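How to Wrap an Odd-Shaped Gift Without Losing Your Temper

I have been wrapping presents for other people for 14 years now, first at the holiday counter in Sturnville and then at my own kitchen table, and I still get a little nervous when somebody hands me a teapot. Boxes are easy. It's the teapots and the toy giraffes that make grown adults reach for a grocery bag, so let's take our time with this one.

Start by giving yourself room. Clear off a table, wipe it down and let it dry, and put your scissors where you can reach them with your left hand (or your right, if you're a lefty like my mother). Then lay your gift on its side on the paper and roll it once, loosely, all the way around. Add a hand's width and cut there.

Now for the tape, and please don't skip this part. Cheap tape on thin paper will lift overnight, especially in a warm room in June. Stick a short piece to a scrap of the paper you plan to use, press it down with your thumb, and go make yourself a cup of coffee. If the end has curled up by the time you get back, try another roll.
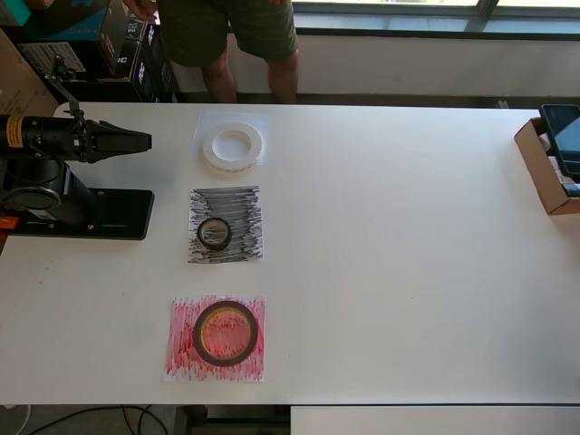
Once you're happy with that, roll the gift up snugly and tape the long seam in 3 places: the middle first, then each end. You'll have a sort of tube with a lump in it, and that's just fine! Pinch the paper at one end, gather it into little pleats like you're closing a candy wrapper, and tie it with ribbon before you let go. Do the same at the other end.

For anything with a handle or a spout, wad up some tissue and tuck it around the part that sticks out until the whole thing feels more like a football. Britta Thiele taught me that years ago, and she could do a watering can so smoothly you'd never guess what was inside.

Fluff out the ends, trim them if they're uneven, and curl the ribbon with the edge of your scissors. If the paper tears along the way, and sometimes it does, cut a wide band from a second color and wrap it right over the tear. I've had more compliments on those bands than on anything else I do.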